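11/12/19 - document review trial, Vorlow v. Tasov, second pass

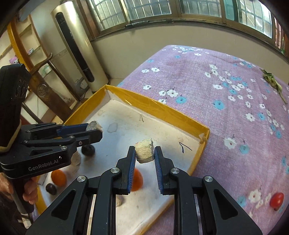

Off-white block between the blue pads, second gripper at left.

Reran the privilege filter on the Tasov email set this morning. Same 390 documents as in August, same settings as far as I can tell from the old notes, which are thin. It flagged 94 as privileged. The August run is written up as "good agreement with counsel" with no number next to it, so I don't know what we were agreeing with.

Pulled 40 of the flagged ones and read them myself. Plenty are just emails with a lawyer copied in. Copying a lawyer on a lunch order doesn't make it legal advice, and the filter can't tell the difference. It also seems to love the footer. Any message carrying the Hakano confidentiality notice gets bumped up, and that notice goes out on everything they send.

Stripped footers, reran. Fewer flags, but it dropped two memos I would have withheld without thinking twice. One is a draft settlement letter with comments in the margin. Not happy about that. A missed privileged document costs a lot more than a wasted hour of reading.

Moges claims their version handles footers. Their demo set was 200 contracts and no email, so I'm not giving that much weight until they run it on something messy.

To do
- reread the unflagged pile by hand, at least the in-house counsel threads
- find out who set the cutoff in August and why
- keep the clawback language in the draft order whatever the filter says

Log for the footer run is in the shared folder under vorlow_2. The first one got overwritten, my fault.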